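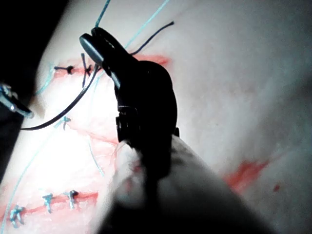 Can two students build a two-arm suturing rig in a shared workshop and get it to tie a knot?

It can be done with secondhand instruments and a patient supervisor, as long as you accept that most of the work is cable tension and very little of it is surgery.

Final report, Reet Dambrauskienė and Abelardo Leiva
Supervisor: Ivars Sepp

1. What we set out to do

Our proposal, submitted in a mood of great confidence, promised a tabletop rig with two instrument arms driven by hand controllers, able to place and tie interrupted sutures on a synthetic tissue pad. It also promised automatic needle passing, force feedback and "a user study." The reader will meet the first part of that sentence again in this report. The rest has been moved to Further Work, where it will be very comfortable.

The rig lives at the Lendgate workshop, on the back bench between the band saw and the shelf where people leave half-finished guitars. We had the bench in the evenings, from six until Kęstutis Bite wanted to lock up, and he had firm views on when that was.

2. Parts and money

The budget was $3,000. We spent $3,283. The difference is mostly cable, and the difference within the difference is cable we cut too short. Abelardo maintains he measured twice. Nobody has disputed this, only the result.

The instruments were bought used, as a mixed lot, from a surplus dealer in Rotport. They use wristed, cable-driven tips, and none of them came with paperwork. We built everything behind them: the motor packs, the carriages, the aluminum frame, the hand controllers and the software. The first set of carriages was printed and flexed so much that the tip drew a small oval whenever we asked it to hold still. The second set was milled at Breston by Skarphéðinn Bech, who accepted payment in coffee and then redrew our part because he couldn't stand to look at it.

3. Cable tension, or most of the project

Each wrist is moved by thin cables running down the shaft to the motor pack. If they're slack, the jaws lag behind your hand and then jump. If they're tight, everything feels wonderful for an evening and then a cable lets go with a noise like a dropped fork. We worked our way to a setting in between by turning the tensioners a quarter turn, driving the wrist through its range, swearing, and turning them back an eighth.

The log for this phase runs to 81 entries. A typical one reads "left wrist better, right wrist worse, swapped nothing." We have kept the log as Appendix B for anyone repeating the build, and we recommend reading it with low blood sugar to get the full effect.

What finally helped was homing the wrist against its end stops every time the power came on, and storing the cable offsets instead of trusting the ones from the night before. It adds a minute to startup. It also took us until June to think of it, which we would like to blame on the band saw.

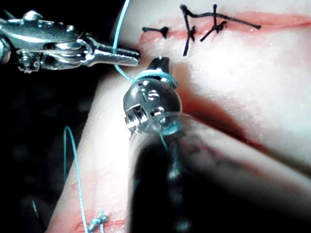
Knot tying was where we had to stop being mechanics and learn a skill. The basic instrument tie goes like this: one instrument holds the long end of the thread and winds it around the jaws of the other, the second instrument reaches for the short end, and the two pull apart. Written down, it sounds like tying a shoe. On the rig, the thread goes wherever it's easiest for the thread to go, and a rounded wrist joint turns out to be very attractive to it. The loop of blue suture snug around the neck of the sphere, just below the black tip, is the sort of thing we spent whole evenings looking at, and there's more of it lower down where the sphere meets the shaft. A person would feel that through their fingers. We had to look for it, and our first habit was to look at the jaw tips and nothing else.

We changed three things after that. The view was widened so the operator could see the wrist as well as the jaws. Motion was scaled down, so a large hand movement made a small tip movement – slower, but the loops stopped flying about. And we agreed that whoever was driving had to say "wrist" out loud before pulling. This last measure cost nothing and annoyed everyone at the next bench.

4. Thread and pad

We practiced with both black and blue thread. Opinions differ between the authors. Reet prefers black, which stands out well on a pale pad. Abelardo prefers blue, on the grounds that he is the one who ordered so much of it. For teaching someone new, we'd suggest using both on the same pad, so that you can tell the strand you're working with from the ones you've already tied. Tails left long are a nuisance for the next stitch. Trim them as you go, even when you're pleased with the knot and would like to admire it.

Staining on the pad was never cleaned off completely, and we stopped trying. It does help to show where the cut is.

5. Working with two arms

A single arm is mostly a question of patience. With two, there's the new problem that they want to be in the same place. A tie needs the tips very close together, and our software at first knew nothing about either arm's neighbor, so it would cheerfully drive one into the other.

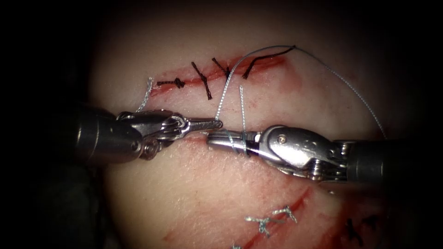
We tried a keep-out zone around each wrist and switched it off again within the hour, as it stopped the arms from meeting at all and made the whole exercise rather philosophical. What we have now is a speed limit that drops as the tips approach each other. They can still touch. They touch gently, and the operator gets a beep. The threshold was set by trial, with both of us driving, and it's a compromise: Reet finds it sluggish and Abelardo finds it tolerable, having paid for the cables.

The beep was originally louder. See Kęstutis Bite, above.

6. Known faults

The left carriage still has play in it when fully extended. Keep the pad close.
The right hand controller drifts if it sits near the motor supply. We moved the supply.
Startup homing fails if a thread is caught in a wrist. Check before powering on.
The emergency stop works, and is in the right place only if you're right-handed.

7. Further work

Automatic needle passing, force feedback and a user study, as promised. The frame drawings and control code are being handed to next year's group at Lougher, along with the remaining blue thread. Ivars Sepp has asked that their proposal be shorter than ours.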